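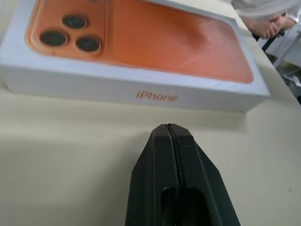 3.2. El envase rígido como objeto conservado

Entre los materiales que los hogares de la muestra guardan sin uso declarado, la caja de teléfono ocupa un lugar aparte. De los 164 hogares visitados en Cumholm, la mayoría conservaba al menos una, casi siempre en un armario alto o en el fondo de un cajón. Los participantes distinguían sin dificultad entre el cartón de transporte, que se tira el mismo día, y la caja de venta, que se queda.

Amoah (2019) atribuye esta permanencia al valor de reventa. Nuestros datos lo confirman solo en parte: apenas 14 hogares habían vendido alguna vez un teléfono con su envase original. Los demás mencionaron la garantía, la posibilidad de un regalo o simplemente que la caja «está demasiado bien hecha para tirarla».

La Figura 4 muestra una caja blanca de iPhone apoyada sobre una mesa de color crema claro. La tapa lleva impresa la parte trasera de un teléfono naranja con tres lentes, y en el lateral figura el nombre del producto en un tono dorado anaranjado, a juego con el aparato representado. Este recurso facilita la identificación cuando la caja se guarda apilada, ya que el lateral queda a la vista aunque la tapa esté cubierta.

Figura 4. Caja de venta de un teléfono, con ilustración en la tapa y rótulo en el lateral.

En las entrevistas, la ilustración de la tapa se citó más a menudo que el nombre. Una participante de Skustlow dijo reconocer «el teléfono de cada hijo» por el dibujo, sin leer nada. Otros siete informantes describieron sus cajas por el color y no supieron precisar el modelo. La codificación de estas respuestas siguió el esquema de Urnerier, con una categoría añadida para los envases reutilizados (botones, recibos, cables, monedas).

Queda sin resolver cuánto dura la conservación. El registro fotográfico se cerró en agosto y no incluye los desechos posteriores a una mudanza, momento en el que, según varios hogares, las cajas desaparecen de golpe. El apartado 3.3 trata las bolsas y los envoltorios flexibles.

Compartido 7 veces · 0 comentarios

Este sitio utiliza cookies propias y de terceros. Aceptar | Configurar

Correspondencia: Kobina Alhassan · Volver arriba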